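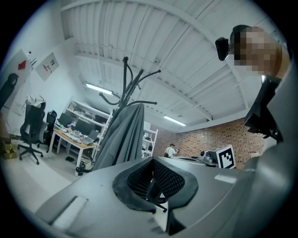
Zwischenbericht zum Projekt Zillon — Filmlexikon des europäischen Kriminalfilms
Stand: Donnerstag, 20. Juli 2023

Der Bericht umfasst die Arbeiten seit der letzten Mittelauszahlung. Gefördert wird ein gedrucktes Nachschlagewerk zu deutsch-italienischen und französischen Kriminalfilmen der Nachkriegszeit, mit Besprechungen, Stabangaben und einem Register der Verleihtitel. Das Buch erscheint im Verlag Prinstead.

Stand der Texte
Von den geplanten Einträgen liegen 83 in der Redaktion vor. Davon sind 30 lektoriert und mit Quellenangaben versehen. Bei den übrigen fehlen meist noch die Laufzeiten der deutschen Kinofassungen, die sich aus den Zensurkarten nur teilweise ermitteln lassen. Wo mehrere Fassungen bekannt sind, nennen wir künftig alle, auch wenn der Eintrag dadurch länger wird. Die Besprechungen der französischen Titel sind im Ton noch uneinheitlich. Einige lesen sich wie Inhaltsangaben und gehen an die Autoren zurück.

Sichtung
Die Sichtungen bei der Sammlung Ladon wurden im Juni fortgesetzt. 14 Filme konnten am Schneidetisch geprüft werden, die meisten in Verleihkopien mit deutschem Ton. Bei vier Titeln weicht der Vorspann von den bisher veröffentlichten Stabangaben ab, vor allem bei Kamera und Musik. Die Abweichungen sind im Manuskript vermerkt. Eine Kopie war wegen starker Schrumpfung nicht vorführbar. Für diesen Film stützt sich der Eintrag vorläufig auf das Presseheft und zeitgenössische Kritiken und wird entsprechend gekennzeichnet.

Bildrechte
Die Klärung der Plakatrechte dauert länger als geplant. Die Agentur Sung hat für den größten Teil der angefragten Motive Angebote vorgelegt, die im Rahmen des Kostenplans liegen. Offen sind die italienischen Plakate, bei denen die Rechtsnachfolge der Grafiker zum Teil ungeklärt ist. Wenn bis zum Satzbeginn keine Antwort vorliegt, verzichten wir auf diese Motive und drucken Aushangfotos aus eigenem Bestand.

Mittelverwendung
Die Ausgaben für Reisen und Sichtungen liegen unter dem Ansatz, die für Übersetzungen darüber. Wir bitten um Zustimmung, den Restbetrag aus der Position Reisen in die Position Übersetzungen umzubuchen. Die Gesamtsumme ändert sich nicht. Die Belege sind nach Positionen geordnet und gehen mit der Post zu.

Weiteres Vorgehen
Als Nächstes werden die Einträge zu den Serienfilmen abgeschlossen, danach folgt das Register. Beim Register hat sich die Sortierung nach deutschen Verleihtiteln bewährt — Originaltitel erhalten einen Verweis. Das Vorwort wird erst nach Abschluss aller Einträge geschrieben. Am vereinbarten Abgabetermin halten wir fest.

Anlagen: Titelliste, Kostenübersicht, zwei Musterseiten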